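## Water meter readings at Grønli, June

The old meter at Grønli was replaced in spring, so June is the first month with a clean set of readings. The new unit started at 1,384 litres on the display, left over from bench testing, and that figure has to be subtracted from everything that follows.

Net use for the month came to 2,896 litres. I read the dial at 7 a.m. and again at 11 p.m. The overnight difference should be nil. On three nights it was not, and I traced the loss to the cistern in the upstairs toilet. A new inlet washer stopped it.

Lempi Koivisto asked whether the washing machine accounts for most of the rest. It does not. It uses 11 per cent of the total, less than the shower and much less than the garden tap.
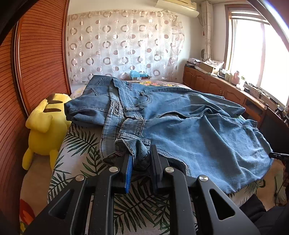 Load size matters more than programme choice. A half-empty drum on the short cycle still draws nearly as much as a full one on the long cycle, so I now hold washing back until there is enough of it. Denim is the awkward case. A pair of thick seams and a wide waistband with double stitching soak up a good deal, and the rinse runs longer as a result. I weigh such things separately.

July readings will include the water butt.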